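How many demos before you train?

tidewrack
We're collecting pick and place episodes in simulation for a two-arm robot. I have 231 so far, all teleoperated. Train now or keep going?

amado_saludo
Train now. I ran my first policy on 80 and learned more from its failures than from the next month of collecting.

Kettle9
Disagree. With 80 you mostly learn that 80 is too few. I'd wait for 612, which is where ours stopped missing grasps.

amado_saludo
Depends on the variety. 100 with the objects moved every time beats 612 with the same layout.

tidewrack
I move the objects but the room stays the same. Current table setup:

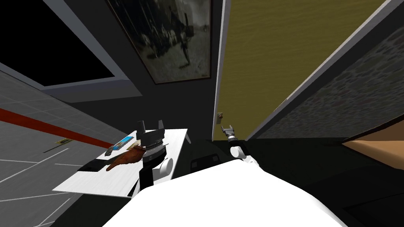
Sim view, left gripper open near the chicken

Kettle9
Change the floor and walls too. Ours got attached to the background.

amado_saludo
Agree on that one. I'd also start with one object. The chicken is an odd shape for a parallel-jaw gripper, so do the small packet first.

tidewrack
OK. Packet only, new wall textures, and I'll train on what I have tonight.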